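Wiping Down: notes from the big table

January always gets me cleaning. I don't know if it's the gray light or the fact that all the holiday stuff is finally back in its boxes, but every year I look up from my desk and decide that every flat surface I own is a disgrace. This year the big brown table got it first. I've been promising it a proper going-over since we moved the workshop to Stultbridge, and I had run out of other things to do (well, other things I wanted to do).

A few of you wrote in after the last newsletter asking what I use on a big tabletop with a matte finish, and the answer is so dull I almost didn't print it. A sponge. The ordinary kitchen sort, green on one side and yellow on the other, bought in a bag of 4 from the discount place in Celtville. I've tried the fancy cloths. I've tried the spray from Sultaner that smells like a lemon grove and leaves a film you can write your name in. I keep coming back to the sponge.

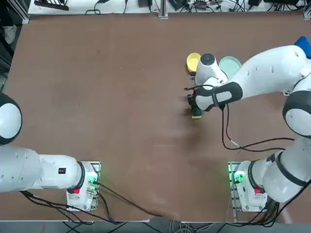

Green and yellow sponge on duty, yellow side showing.

My method, if you can call it that, goes like this. I clear off whatever will move and leave whatever won't, then run a dry brush along the edges to get the crumbs out. Then a bowl of warm water with the smallest squirt of dish soap, and I mean small – I used to pour it in like I was running a bubble bath and then spend the rest of the morning rinsing. Wring the sponge out until it stops dripping. Work from the far side toward yourself in long strokes, overlapping a little, and keep the green side for stuck-on things only. It will take the finish down if you get carried away, and I do get carried away, usually when there's something good on the radio.

Rinse the sponge way more often than you think you need to! A dirty sponge just gives the whole table an even coat of whatever was in one corner. I change the water when I can't see the bottom of the bowl anymore, and then I go over everything once more with plain water and dry it with an old towel. Cables are a nuisance. I lift them with one hand and wipe under them with the other, and I still always miss a stripe.

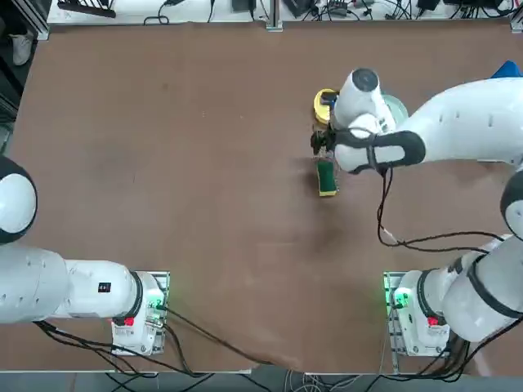 Scuffs are another matter, and I've made my peace with most of them. A matte top is going to show where the work happens. The middle gets the worst of it because that's where everything lands, and a darker smudge there can be a stain or just old polish that's gone dull. I try baking soda mixed with a little water first, dabbed on with a fingertip and left for the length of a cup of coffee. If it's still there after two tries I leave it alone. I once chased a mark on my mother's sideboard until I had a pale patch the size of a dinner plate, and it's been under a fruit bowl ever since.

The reader who asked about wax: I bought a tin of the Arango paste a while back and liked it on chairs, but I wouldn't put it on a table you work at. Things slide. Also it took me most of an afternoon to buff out and my shoulder complained for a week.

As for how long a sponge lasts, mine gets two weeks on the table, then it's demoted to the sink in the back, and after that it does boots. Write the date on the side in marker if you're the forgetful type (me).

Next month I'm doing drawers. If you have a drawer you're ashamed of, send me the story and I'll print the best ones, with your name or without it. The usual address still works, or drop a note through the door at Stultbridge, number 109, any time before four.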